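Pondska Hand-Held Gripper: Home Use and Good Practice Kit 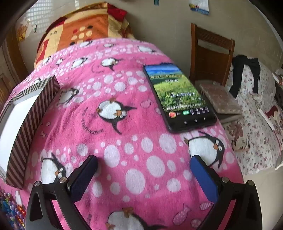 The Pondska kit is for teams that record everyday handling tasks in lived-in homes and want every operator working to the same rules. It includes the hand-held gripper, a spare set of finger pads, a hard case and the printed practice guide. The guide was written by Farhad Mousavi and is revised each December.

Before a session
Get written consent from every adult in the household. If a child's room will be used, a parent or guardian signs for that room separately. Walk through with the resident and agree on which items may be handled. Phones, medication, keys and papers stay off limits unless they are on the signed list.

Leave the room as it is. Bedding, toys and furniture should not be tidied or swapped for the recording. Move an item only if it is a trip hazard, and write the move in the session log.

Check the gripper at the start of each shift:
Screws on both arms are tight
Finger pads are clean and seated flat
Jaws open and close without sticking
Lens is wiped with a dry cloth

During a session
Approach flat items such as phones slowly and close the jaws on the long edges. Do not press down on a screen. On soft surfaces, keep the tips just above the fabric so they do not catch blankets or loose threads. Screens that show messages, names or account details must be locked or turned off before recording starts.

Limit each operator to 25 minutes at a time. Stop at once if a resident asks, whatever point the task has reached. Anything dropped or marked is reported to the household the same day.

After a session
Put each handled item back where it was found. Wipe the pads with mild soap and water and let them air dry. Do not use alcohol, which hardens the padding. Recordings are reviewed for faces and readable personal details before they leave the project team.

Pad replacement
Change pads in pairs after 900 grasps, or sooner if the surface is torn or shiny. Left and right pads do not have to match in color. Use only pads marked for this model. Older Wullico pads will fit the arms but sit too far forward and leave a gap at the tips.

What is in the box
Gripper, part no. 763
4 finger pads (two fitted, two spare)
Hex key and spare screws
Hard case with foam insert
Practice guide and blank session logs

Ordering and training
Kits ship from our Rurkonau warehouse. Half-day operator training is held at the Ibarra office with Santino Cisternas, and can be added at checkout. Replacement logs are free with any pad order.

Page updated 15 October 2025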